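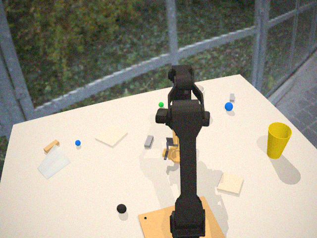 Learning to like the slow train

I have a confession to make, which is that for years I was one of those people who stood on the platform with one foot practically over the line, willing the fast train to come in early. I had an app for it. I had opinions on which carriage door would open nearest the stairs. Then in November my hours changed, and the only thing that fitted was the stopping service from Lotgate, the one that calls at every halt and hedge between here and the coast, and I've been meaning to write about it ever since.

It takes 18 minutes longer than the fast one. I know because I grumbled the figure to anybody who would listen for the first fortnight. Eighteen minutes, each way! You'd have thought they'd asked me to walk it.

The first thing I noticed, once I had run out of grumbling, was how much quieter it is. The fast train is all elbows and laptops, and somebody is always having a phone call they ought to be having in a cupboard. On the slow one people knit. They eat proper sandwiches out of greaseproof paper. A chap gets on at Irnosard with a fishing bag nearly as tall as he is and says good morning to the whole carriage, and (this took me a while to get used to) the whole carriage says good morning back.

Past Irnosard the line runs along the top of the water meadows, and at this time of year they're mostly just water. I've seen herons, and a swan sitting on what I'm fairly sure was somebody's football pitch. I bought a little bird book from the charity shop so that I could stop calling everything a duck, and so far I've managed to learn teal and wigeon, though I do still mix up the females.

I have also started reading again, which I hadn't done properly since before we moved. I'm on a great fat family saga, the sort with a map in the front and a list of cousins, and I get through a chapter and a bit if the signals are against us at the junction. I used to dread that junction - now I'm rather put out when we sail straight through.

The heating is another matter. It's either off or it's trying to cook your ankles, and there is no telling which until you've sat down. I wear two pairs of socks and take one pair off if need be, under cover of my coat. My old Evik flask comes along too, the green one with the dent, and it keeps tea hot all the way there and most of the way back if I remember to warm it first.

I'm told my hours may change again in the spring, and I could go back to the fast train then if I wanted. I've looked at the timetable twice and put it back in the drawer. The saga has three more volumes, for one thing, and I'd like to see what those meadows look like when the water goes down.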